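**Wanted: people to try out grippers on a desk arm (paid, short sessions)**

We're comparing 4 grippers on the same arm at Plirnitz and need hands that aren't ours. The team has gotten too used to the thing and we steer around its bad habits without noticing.

What you do: drive the arm with a hand controller, pick stuff up off an ordinary cluttered desk, put it down where the sheet says. Boxes, pens, cloth, small tubes. Then swap gripper and go again. Wrist camera feed for half the runs, direct view for the other half. Short form after each one — be blunt.

Who: anybody 18 or over, left handers very welcome. No robot experience needed, prefer none in fact. Gamers fine. If you worked on the Clametti arm trials please say so, we'll put you in a seperate group.

Sessions start September 2021. Breaks whenever you want. Travel paid, bring the reciept. Target is 1,000 logged grasps per gripper so yes, it gets repetitive.
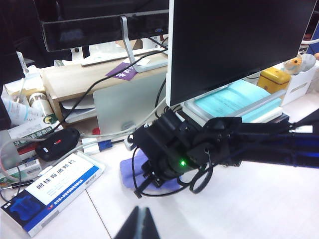 Do I need to be able to code?

The controller is set up before you sit down and Genowefa handles anything that crashes.

To sign up, write to Genowefa Kaczmarczyk or Réjean Beaudoin at the Plirnitz front desk. Put GRIPPER in the subject line, plus which hand you use and what times suit. Glasses ok. Long sleeves get rolled up — please no dangly bracelets.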